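ホーム 一覧 スレッド順 日付順 検索 ヘルプ

件名:Re: [家事自動化研究連絡会] 収納作業の評価項目について(回答)
日付:2019年5月11日

会員各位

平素より本連絡会の活動にご協力を賜り、厚く御礼申し上げます。作業評価部会です。

先般、Haris Vukadinović 氏より本メーリングリストに下記のご質問をいただきました。部会内で協議いたしましたので、回答を申し上げます。他の会員の皆様にも関わる内容を含むため、全体宛てとさせていただきます。

> 作業評価部会 御中
>
> お世話になっております。Golob の Vukadinović です。
>
> 10月の報告会に向けて、弊社でも収納作業の課題を準備しております。
> 配布された評価項目案を拝見し、三点お尋ねいたします。
>
> 第一に、「扉の開閉」と「物品の出し入れ」が別項目となっておりますが、
> 家庭の利用者から見れば「靴を片付ける」で一つの家事です。
> 分けて採点することで、実力以上の点数が出るおそれはないでしょうか。
>
> 第二に、人が手で道具を操作して行った動作の記録と、機械が自律で行った
> 動作の結果を、同じ表に載せてよいものでしょうか。
>
> 第三に、率直に申し上げて、現時点で「機械に家事ができる」と
> 対外的に述べてよい段階にあるのか、部会としての見解を伺いたく存じます。
> 営業部門から毎週のように同じ質問を受けており、返答に窮しております。
>
> Haris Vukadinović

以下、順に回答いたします。

1.項目の分割について

ご懸念はもっともと存じます。部会案で項目を分けた理由は、失敗の所在を特定するためでした。昨年度の試行では、Tultonon の試験室において収納作業を295回実施いたしましたが、採点表が「完了」「未完了」の二欄しかなく、扉の段階で止まったものと、物品を棚に置く段階で止まったものとを事後に区別できませんでした。295回のうち完了は110回です。残りの内訳が分からないという結果は、次年度の計画を立てるうえで大変不都合でした。

一方で、個別項目の点数だけが資料に引用され、あたかも家事全体が達成されたかのように読まれる例が、当連絡会の内部文書にも見受けられました。つきましては、評価項目案を次のとおり修正いたします。

(1)段階別の項目は残し、診断用の参考値として扱う。
(2)対外資料に用いる数値は、扉を開ける動作から閉め終える動作までを通した完了率に限る。
(3)途中で人が手を添えた場合は、程度を問わず未完了とする。

なお(3)につきましては、Nestico のご担当より「落下防止のために手を出した場合まで未完了とするのは厳しい」とのご意見を頂戴しております。部会でも意見が分かれましたが、ご家庭では横に係員がおりませんので、原案のとおりといたしました。

2.人の操作による記録と自律動作の混在について

同じ表には載せないでください。人が把持具を手に持って行った動作は、あくまで人の作業記録であり、目で見て判断しているのも力を加減しているのも人です。作業手順の検討や学習の材料としては有用ですが、機械の成績とは性質が異なります。

昨年度の配布資料では、表の脚注に小さく「手持ち操作を含む」と記載した箇所があり、複数の会員から誤読したとのご指摘を受けました。今年度は様式そのものを分け、様式甲を自律動作、様式乙を手持ち操作および遠隔操作といたします。Volico より提出済みの104件については、様式乙への差し替えをお願いする旨、別途ご連絡を差し上げております。

3.「機械に家事ができるか」について

部会としての統一見解は、「条件を限定した一部の動作については可能であるが、家事一件を任せられる段階にはない」というものです。これ以上に踏み込んだ表現は、対外資料ではお控えいただきたく存じます。

工場の現場と比較されることも多いため、若干補足いたします。工場において部品を棚に収める作業が安定して行えるのは、棚の位置、部品の向き、照明、通路の幅を作業に合わせて整えているためです。家庭では、これらを機械の都合で整えていただくわけにはまいりません。扉の開き具合は毎回異なり、履物は脱いだ向きのまま床に置かれ、左右が離れていることもあります。人であれば足先で寄せて済ませるところを、機械は一つずつ探し、つかみ、向きを直す必要がございます。 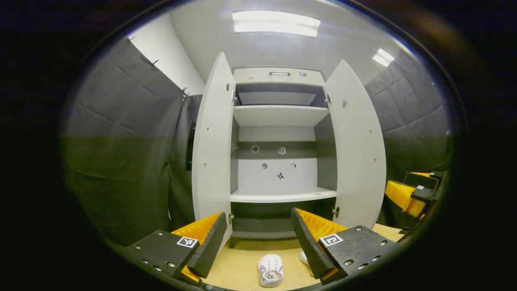

とりわけ両開きの扉につきましては、片方を開けた後、その扉が次の動作の妨げとなる問題が繰り返し報告されております。腕が二本ある構成であっても、開いた扉を避けて棚の奥まで届かせる経路は限られます。昨年度、扉をあらかじめ全開にして開始した87回の試行は、閉じた状態からの試行とは別に集計しておりますので、資料に引用される際は開始条件を必ず併記してください。

また、靴のように柔らかい部分と硬い部分とが混在する物品は、つかむ位置によって形が変わります。かかとをつかめば先が下がり、棚板の縁に当たります。食器や箱で得られた結果をそのまま当てはめることはできません。部会では、運動靴、革靴、サンダルの三種を課題物品の候補としておりますが、サンダルを含めるか否かは未定です。ご意見のある方は本メールへの返信にてお寄せください。

営業部門へのご説明につきましては、上記の統一見解をそのままお使いいただいて差し支えございません。個別の製品に関する見通しは各社のご判断によるものとし、連絡会の見解として引用なさらないようお願い申し上げます。

4.今後の予定

修正後の評価項目および様式甲・乙は、準備が整い次第、本メーリングリストにて配布いたします。10月の報告会で発表を予定されている会員におかれましては、旧様式での集計を進めず、新様式の到着をお待ちください。既に集計を終えられた場合は、元の記録を破棄なさらず、開始条件と人の介入の有無が確認できる形で保管していただければ、部会にて移し替えのご相談に応じます。

様式の記入方法に関するお問い合わせは、部会宛てにお願いいたします。会場および旅費に関するお問い合わせは、事務局の担当となります。

以上、よろしくお願い申し上げます。

家事自動化研究連絡会
作業評価部会

返信 4件 共有 2件
前の記事 次の記事 スレッド一覧へ戻る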